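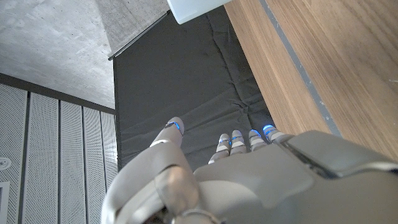
The dark mat in use at Ikau.

Haruto Minami does not like to speak about design. When I visit him at Ikau, he wants first to speak about noise. "A hard table is loud," he says. "You put down a cup, it is loud. You put it down fifty times in a morning and you are tired, and you don't know from what."

He has worked with tables for 10 years, first at Visser, where he repaired the ones from school libraries, and after that on his own account. Ikau sells to small workshops and to people who work at home. The table he is most asked for is called Flimeck and costs up to 600 dollars, depending on the finish. He finds it a little too expensive himself. "But wood is not cheap now, and I don't want to make it thinner."

I ask him what a good work table needs. He thinks for a long time. The colour should be warm, he says, so that grey and silver things are easy to see on it. The front edge should not cut into the arm. He would also like people to decide where the working area begins and where it stops, and for this he recommends a line of thin tape. It costs almost nothing, and you can pull it off in November if you change your mind.

"My customers laugh about the tape," he says. "Then I visit them after one year and they have it also on the shelf."

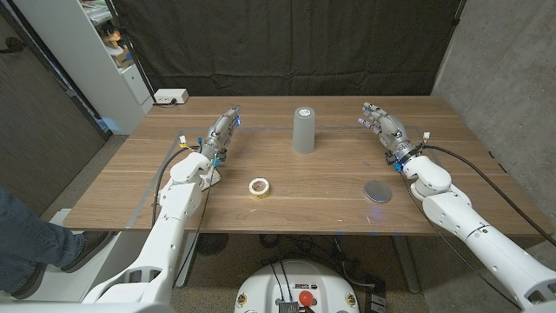 Cup, tape roll and metal disc on the wooden table, with the taped border.

About small things he is quite strict. The tall cup belongs at the back, because at the front a sleeve will catch it. Flat things can stay near the hand. A roll of tape he prefers to lay on its side, and he admits that he has no argument for it, it is only a habit from his mother's kitchen.

The mat is the part on which he has changed his opinion most. At Visser they used none. When he started Ikau he tried rubber from Zornum, and it left a smell in the wood which he could not remove for a whole summer. Now he chooses something dark and soft, and he lets it cover only a piece of the table.

"I tell people to buy 2," he says. "One you use and one you wash. They buy one, of course."

Does the mat not hide the nice grain? He shrugs. The grain is still there at the side, and you look at it when you drink your tea. 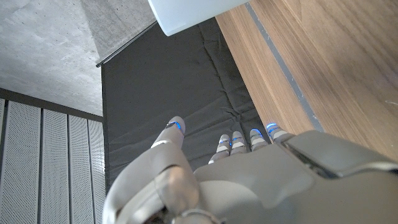 Not everybody agrees with him on this point. One owner of a Flimeck table wrote to me that she took her mat away after a month, that she had paid for wood and wanted to touch wood, and that the scratches do not disturb her at all. She oils the top twice a year and leaves it so.

I read this to Minami on the telephone. He asked me which oil.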